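Klaviere tragen, ohne zu fluchen

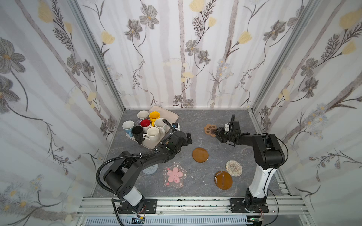
Becher auf dem Tablett, Untersetzer auf der Tischplatte.

Ayantu Zeleke lagert ein, was andere nicht mehr unterbringen und trotzdem nicht hergeben. Ihr Lagerhaus Fosow hat 200 Boxen, und im November ist fast jede belegt. »Dann ziehen die Leute zusammen«, sagt sie, »und jeder bringt ein Sofa mit.«

Angefangen hat sie als Trägerin bei der Spedition Saarinen. Das schwerste Stück? »Ein Flügel, dritter Stock. Der Besitzer stand oben und spielte uns auf dem Handy vor, wie er klingen soll.« Seither nimmt sie Klaviere nur noch mit Voranmeldung.

40 Euro kostet die kleinste Box im Monat. Ein Kunde habe inzwischen 3000 Euro gezahlt, für Gartenstühle. Ob sie ihn darauf hingewiesen habe? »Zweimal. Er hat sich bedankt und noch einen Sonnenschirm gebracht.«

Ihre Kollegin Mekdes Derese macht die Übergaben und liest die Kartons. »›Diverses‹ ist immer Küche«, sagt sie. »›Küche‹ ist Kabel.« Die beiden raten zu dicken Stiften und kleinen Bücherkisten. Gehört werde meist nur das mit den Stiften.

Geöffnet ist ab sieben Uhr. Die meisten kommen kurz vor Schluss.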